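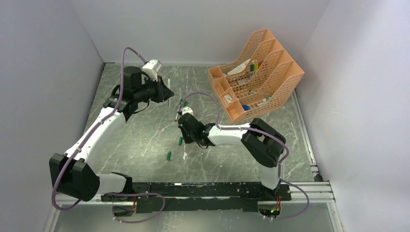

Ticket 1482: Unable to submit comments on the Salinas Road housing application

Category: Planning portal, public comments
Status: Closed
Reported by: Montserrat Garrido
Assigned to: Máté Szabó, Digital Services
Related ticket: 1393

Initial report

The resident wishes to comment on the outline application for new homes on the land north of Salinas Road, submitted by Cloromell Land. On pressing Submit, the comment form returns to the first page and all text is lost. No acknowledgment email is received. The resident has tried two browsers and reports the same result in each. She asks whether her comment will be accepted after the deadline if the fault is not corrected in time.

First response (M. Szabó)

Thank you for your report. Please confirm the following:

Whether you were signed in to a portal account when you completed the form.
Whether your comment was typed directly into the form or pasted from another document.
The approximate length of the comment.
Whether any file was attached.

Please keep a copy of your comment on your own computer until this ticket is closed.

Reply from resident

I was signed in. The comment was pasted from a word processor and runs to over two pages. I attached nothing. It deals with the access onto Funley Lane, drainage at the lower end of the field and the share of affordable homes.

Investigation notes

Test comment of one paragraph submitted against the same application. Accepted, acknowledgment received.

Test comment of similar length to the resident's submitted while signed in. Form returned to first page. Fault reproduced.

Same text submitted while signed out. Accepted.

Session settings reviewed with Horacio Zúñiga. The signed-in session was set to expire after 5 minutes. The form does not warn the user when the session has ended, and the text is discarded when the page reloads. The setting was changed during the Zernent portal upgrade and was not restored afterward. Ticket 1393 describes the same behavior on a different application and was closed without a cause being recorded. It has been reopened and linked.

Action taken

The session limit has been returned to its former value. A request has been entered with Zernent for a warning message before a session ends. No date has been given for that change.

Note from Planning (Roksolana Karpenko, Case Officer)

The comment period for this application has been extended to February 25, 2020. Comments sent by email or delivered to the planning counter before the close of business on that date will carry the same weight as those made through the portal. Residents who have already received an acknowledgment do not need to write again.

Comments should refer to planning matters such as traffic, drainage, design and the effect on neighboring property. Names and comments are published with the application file. Telephone numbers and email addresses are removed before publication.

Second reply from resident

I have submitted the comment again and received the acknowledgment. It does not yet appear on the public page.

Response (M. Szabó)

Comments are reviewed by Planning before they are published. Damián Figueroa in the Planning office has confirmed that yours is in the queue for review and is recorded as received within the comment period.

Resolution

Cause: incorrect session limit following upgrade.
Fix: setting restored, tested with long comments while signed in.
Outstanding: session warning message, to be tracked under ticket 1393.

Ticket closed with the agreement of the resident.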